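Swapping an old office tower for something quieter in a sewing room?

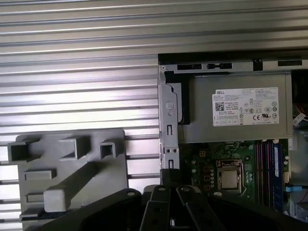
Side cover off, Dell power supply at the top.

Posted by Mackenzie Ross in Home Computers, Varncombe Community Help

Hi all! I run a little quilt pattern business out of my spare room and I've just picked up a used office desktop to replace my laptop. I love it already (a real keyboard! a screen I can see!) but it hums, and the hum gets into every video lesson I record. I paid $99 for it, so I'm not going to cry if I have to spend a bit more, but I'd love to start with the cheap fixes.

It sits on the cutting table about an arm's length from my microphone. The noise is steady most of the time and then climbs when I export a video. I have 1,377 pattern files on it plus all the lesson footage, so I do need the storage. I've had the cover off and I'm not scared of a screwdriver, but I have never replaced a part in my life. Where would you begin?

Tanner Arsenault

Oh, you are going to have fun with this! Old office machines are wonderful for a home business and most of them can be made very quiet for next to nothing.

Start with lint. A sewing room is the worst place in the house for a computer, I say that as someone married to a quilter. Shut it down, pull the power cord, and take it out to the porch with a can of compressed air. Short bursts, and hold the fan blades still with a finger so they don't spin up while you blow. Get the vents front and back, and the grille on the power supply from the outside. Do NOT open the power supply itself, there are parts in there that can hold a charge after it's unplugged.

Next, get it off the table. A hard tabletop works like a drum. I put mine on the floor on a scrap of carpet pad, with the air openings clear, and the difference on my recordings was huge. If the floor is too linty, a low shelf with four felt pads under the case is nearly as good.

After that, listen for which part is making the noise. Stand a cardboard tube on your ear (yes, really, you'll look silly) and point it around with the cover off, keeping your fingers and sleeves out. A steady hum with a faint buzz is often a spinning hard drive. A rushing sound that climbs when you export is the processor fan doing its job.

If it's the drive, move your system to a solid state drive and keep the big footage on an external one that you unplug while recording. Back up those pattern files first, twice! I did this swap in August with my daughter reading me the steps and we were done before lunch.

Rosaire Kennedy

just move the mic closer to your mouth and the computer farther away. 10 ft cable, done. i had the same trouble with my banjo videos and never touched the computer at all

Yutong Long

Both good answers, and I'd do Rosaire's first! Sound drops off so quickly with distance that a longer cable can beat any part you buy. I teach watercolor online and my tower now lives behind the door with a folded moving blanket hung between us (hung well clear of it, so it can still breathe).

One more thing to try before you spend anything: record 10 seconds of silence at the start of each lesson. Most free audio editors can learn the hum from that and take it out of the rest. Go gently with the slider or you'll sound like you're talking in a bucket. And export your videos after you've finished recording for the day, so the fan can roar all it likes while you're making supper.

Please come back and tell us how it sounds, and post a link to the lessons, I've been wanting to learn paper piecing for ages!

Contact the moderators | © Varncombe Community Help | Back to top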